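Fri 6 September

Hand cream, batch 7. Same oil phase as batch 6 (sunflower, a little shea, cetyl alcohol), but the beeswax is cut back because Nadiia Fedoruk said 6 dragged on the skin and left a film on her phone. She's right, I had the same thing with door handles.

Heated both phases in the water bath and held them at temperature before combining. Poured water into oil this time, slowly, stick blender on low. It went thick and yellow for a bit and I thought it had split, then it loosened and turned glossy. Stopped blending earlier than last time. Batch 6 had a lot of trapped air and I think that was me running the blender after it had already come together.

Preservative went in once the beaker was cool enough to hold. Checked pH with strips, a touch high, two drops of lactic acid solution brought it down. The strips are near the end of the roll. Grarkley has them on back order, so try Peixoto before the next batch.

Texture at room temperature: soft peak, no grain. Rubs in faster than 6. Still a slight whitening on the first pass, which I'd like to lose. Could be the emulsifier, could be that I'm using too much cream when I test.

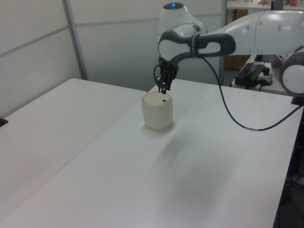 Filled the rest into the small jars and wiped the rims before closing. Two went on the warm shelf for stability, one in the fridge, one stays on the windowsill to see what daylight does to the color. Check all of them at 21 days, and have a quick look on the way past before then.

Scent: none in this one. Nadiia wants to try the lavender from Cerkdale, but I'd like an unscented batch to sit the full time first so we know what the base smells like as it ages. Batch 5 from January has gone a bit crayon-like. Threw it out after smelling it.

To do: order cetyl alcohol, relabel the sunflower oil with the opening date, clean the blender shaft properly (wax under the guard again).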